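Kestard Two-Arm Bench Cell — Set-up and Operating Guide
Section 8: Preparing and Clearing the Work Surface

8.1 Scope

This section sets out the rules for keeping the table of a two-arm cell fit for use. It applies to all Kestard cells with paired grippers and wrist cameras, whether they run under the Peleo controller or in manual mode. Read it together with Section 3 (Isolation and Restart). 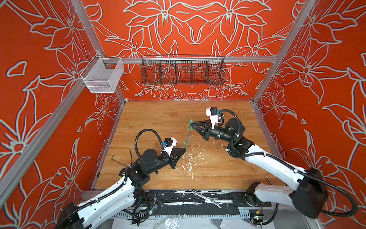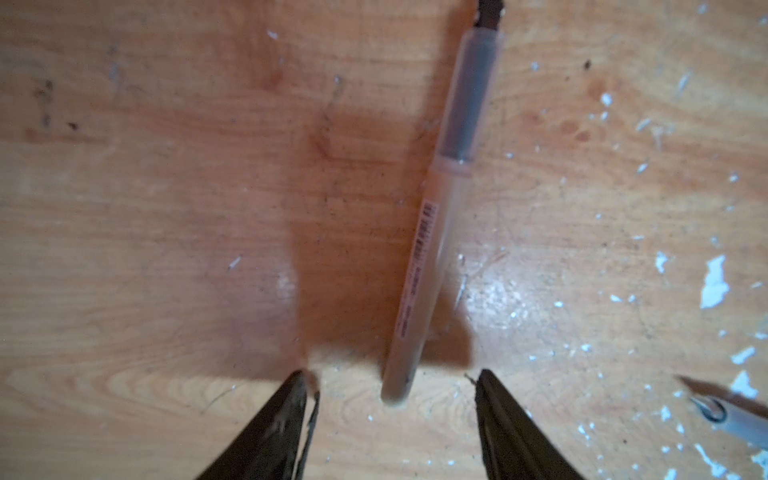
A work surface is treated as part of the cell, and its condition is checked to the same standard as the arms and cabling. The operator who signs for the cell signs for the table as well. Anything lying within reach of either arm is classed as a task item, a fixture or a stray item. Task items are listed on the task sheet. Fixtures are fastened down. Everything else is stray and must be removed before motion is enabled. Hand tools are the usual strays: the hex key on the left of the tabletop and the open-end wrench across the front rail both come under this heading unless the task sheet names them. White flecks on the wood, like those near the pen, are recorded as surface marks if they are fixed and cleared as debris if they lift.

8.2 Before you start

You will need the task sheet, the Kelto tool tray, a soft brush, a lint-free cloth and the cell log. Do not use compressed air inside the enclosure. It drives particles into the joint seals and on to the camera lenses.

CAUTION: Do not reach into the enclosure while either arm is enabled, even if both arms are still. A paused program can resume without a sound.

8.3 Clearing the table

1. Finish or stop the running program. If a gripper is holding a part, send the arm to its release position and open the gripper from the controller. Do not pull parts out of closed fingers.

2. Isolate the cell as described in Section 3. Wait for the controller to show code 1141 (drives off, brakes on).

3. Remove all hand tools from the table and the front rail. Place each one in its slot in the tool tray. An empty slot at the end of this step means that a tool is still in the cell — find it before going on.

4. Remove cut wire, cable ends, packaging and sheet plastic. Check below the front rail as well as on top of it. Loose conductive scraps must not be left near an exposed circuit board.

5. Brush the surface from the back wall towards the front. Collect the sweepings by hand. Do not brush them over the front edge where electronics are mounted below.

6. Wipe the surface with the dry cloth. Press lightly on any remaining fleck with a fingernail. If it lifts, repeat step 5.

7. Empty any basket or holder that is not named on the task sheet.

8. Check each arm cable along its whole length. Ties must be closed and trimmed, and no loop may be able to catch on a rail, a basket or the other arm.

NOTE: Paint, scratches and worn finish do not make a table unfit for use. They must be entered in the log with their position, so that a change can be seen at the next check.

8.4 Placing task items

1. Place only the items needed for the current task. Spare items of the same type stay outside the reach of both arms unless the task sheet calls for more than one.

2. Set long, thin items such as pens and probes so that a gripper can close across the barrel. Keep the approach path on both sides clear by at least one finger width.

3. Place bare circuit boards with no live connection. Where both arms handle boards close together, the task sheet must state which arm moves first and which arm holds.

4. View the wrist camera picture from each arm before enabling motion. Look for glare on a glossy surface and for deep shadow under the arm. Adjust the lamps if either one hides the edge of the item.

CAUTION: Board pins can bend or pierce skin. Wear the gloves listed in Section 3 when handling boards by hand, and never hold a board for a gripper to take.

8.5 Restart check

1. Confirm that the tool tray is full.

2. Close the enclosure and reset the isolator.

3. Run the slow-speed routine, program 1305, with one hand on the stop control. Both arms will travel to the limits of the working area and return.

4. Stop at once if a cable tightens or a finger touches the surface. Enter the fault in the log and do not retry until it has been cleared.

5. Sign the log. The signature covers one shift and one task. A change of task needs a new check from 8.3, step 3.

8.6 Site rules

Where site rules are stricter than this section, the site rules apply. Where they are less strict, this section applies. Akbari service staff may work on an open cell under their own permit, but the full table check must be carried out before the cell is handed back.

Section 8 revised 19 Jul 2023. Replaces the June issue.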